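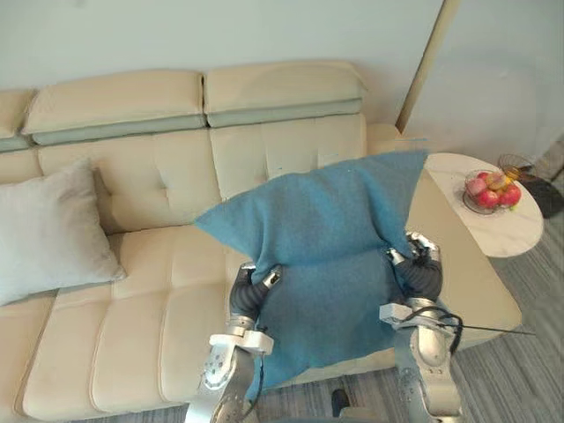

Blanket work on the sectional, as seen from the robot's side of the job.

Household arms by the month: read the service terms before the brochure

Several readers have forwarded the same offer from Zostska, which wants to put a two-armed housekeeping robot in your living room for $580 a month. The brochure calls it "whole-home tidying." We asked for the service terms, the task list and a demonstration, and got all three, though the task list came last and only after a second request.

The task list is shorter than the brochure. It has 12 items on it, and four of them are variations on picking something up off a floor and putting it in a bin. Blankets and throws get a line of their own, under "soft goods, light." Fitted sheets are excluded. So are duvets, anything with a weighted fill, and anything the company describes as "high-drape," a term the terms never define. We asked whether a silk scarf is high-drape and were told it would depend on the scarf.

Cloth is where these machines usually look their worst, so that's where we spent our attention. A rigid box stays the shape it was when you reached for it. A felt blanket doesn't, and once two corners have flopped over, a machine has to decide which edge it is holding. Zostska's arms hold a blanket by its two sides at once, and the ribbed fingers do seem well suited to a fuzzy fabric. We would like to see the same fingers on something slick. The demonstration didn't include anything slick, and when we brought it up we were pointed back to the task list.

Now the word "fold." In the brochure it means what you think it means. In the service terms it means "reduced to a footprint suitable for placement on the designated surface." You could meet that standard by bunching a throw up and setting it on the arm of the couch, and a lot of us already do. If you are picturing the squared-off stack from a linen store, ask for it in writing. A folded blanket with its corners sticking out may be perfectly fine in your house. It's a strange thing to pay a monthly fee for.

The bigger question is who helps the robot when it gets stuck. The terms allow for "remote assistance" and don't say how often it is used. A person at a desk may be looking at your sofa through the robot's camera and nudging it along. We have no objection to that as a way of getting work done, but a buyer should know how much of the service is a machine and how much is somebody's shift. Zostska would not give us a share. It would tell us that assistance sessions are limited to 10 minutes each, with no limit on how many there can be in a day. Recorded video is kept "as needed for service quality." We asked what that comes to in weeks and are still waiting.

Competitors, such as they are. Pellegrini sells its arms outright and leaves the software to you, which rules it out for most readers of this newsletter. Trullis offers a single-arm unit on a wheeled post and is refreshingly plain about not doing blankets at all. Its sheet says "hard items only," and we found no second definition hiding behind it. If your trouble is toys and cups, look there first. For cloth, Zostska has the field mostly to itself this season, and it prices like a company that knows it.

Some practical points from the contract, for anyone still interested:

The minimum term is 12 months. Leaving early costs you the remaining months at half rate.

The first visit is a setup visit. You choose the surfaces where things are to be put, and changing them later is a paid call after the first two changes.

Damage to upholstery is covered, but leather is handled under a separate clause with a lower cap. If your couch is leather, read that clause twice, and take dated photos of the seat cushions before the setup visit.

Pets must be out of the room while the arms are moving. Children too, and the terms put both in the same sentence.

Replacement finger pads are included. Replacement fingers aren't, and no price is listed for them.

We also asked for references from paying households, any number of them. We were offered a quote from Zemine, which handles Zostska's installations and so has a stake in how things go. We have not printed it.

Our view for the moment is to wait. The hardware looks better made than what was being shown a couple of years back, and two arms working on one piece of cloth is the right way to go at it. But a good grip on a blanket is one stage of a chore, and the invoice is for the whole chore, every day, in rooms messier than the one in the sales material. We have asked to set up a longer trial with our own linens, including a fitted sheet, which the company says it will "consider." The current price holds through December. If you have signed up already, write and tell us how often the remote help comes on, and what your blankets look like afterward.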